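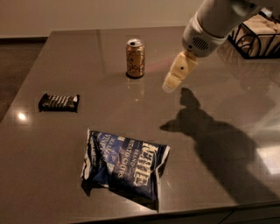 Fig. 1. Snack items on a tabletop, with a metallic gold-bronze can near the far side.

Week 6: Do people buy the package?

The claim you will meet everywhere is that shoppers pick a snack or drink by its looks, and that a metallic finish makes them expect something better. Maybe. Read the evidence before you repeat it in a paper.

The study most often handed around in this course is the Litico shelf test, with 1,092 shoppers in one store. They were asked which drink they "would choose." Nobody paid for anything. Saying you would choose a drink costs you nothing, so treat the answers as opinions about cans.

Eberhard and Wysocka ran a second version in December with 1,321 people, this time with real money. The effect of the finish shrank to a size I would not bet on. Their write-up still calls it "robust." I don't know what that word is doing there.

Things to check when you read either one:
Who paid for it? (Litico sells packaging.)
Were the prices the same for every can?
How many other outcomes were measured and then left out?
Did anyone taste the drink?

Masson's reply argues that habit explains most of it: people grab what they grabbed last time. I find this more likely, but she has no sales data either, and she is a little too sure of herself for someone working from 3 interviews.

For next time: read Domínguez, sections 1 and 2. Skip the appendix, the tables are mislabeled. Bring one package claim you believed before this week.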